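Colander

A colander is a bowl with holes in it, used to drain water from food. It is most often used for boiled pasta and vegetables, and for rinsing fruit, beans and salad greens. The word goes back to the Latin colare, meaning to strain. A sieve or strainer does similar work but has a fine mesh, and is better suited to flour, tea or small grains.

History

Pottery bowls pierced with holes are among the oldest known kitchen tools. Some early ones were probably used in making cheese, where the curds stay in the bowl and the whey runs out. Later colanders were made of bronze, tin and enameled steel. Plastic and stainless steel are now the most common materials in home kitchens.

Design

Most colanders are round or oval. Deep ones stand in the sink on a foot ring or three short legs, which keep the food above the draining water. Shallow ones can rest across the sink on long handles. The holes may be set in rows, rings or star shapes. Larger holes drain faster but let rice and lentils through.

Colanders are usually sold by volume. A small one holds a quart or so of berries, while a family of six will want one that takes two pounds of cooked pasta.
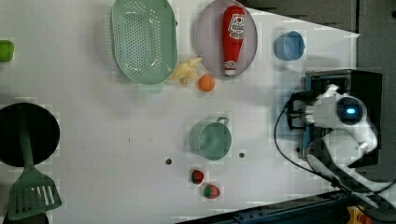
Shirley Entwistle held that the number of holes mattered far less than where they were placed, and that a colander with 37 well-placed holes in the floor would empty sooner than one with 136 spread up the sides. Her notes on kitchen tools, printed in Sornville, are still quoted by local cooking classes. Other writers put more weight on the shape of the floor, as a flat one tends to hold a little water between the holes.

Care

Metal colanders can go in the dishwasher. Starch from pasta and potatoes dries hard in the holes and is easier to remove if the bowl is rinsed right after use. A stiff brush works from the outside in. Chipped enamel should be checked for rust.

Other uses

A colander set over a pot of boiling water and covered with a lid will serve as a steamer. Lined with cheesecloth, it can drain yogurt or strain stock.

See also: Sieve, Salad spinner, Steamer

Shared 65 times

3 comments

Nutine
My grandmother's had three legs and one was always bent. It still drained fine.

Sabbagh
Could you add something on rice? I lose half of it down the sink every time.

Mostumell
Use a mesh strainer for rice, the article says so near the top.

Contact | Copyright | Back to top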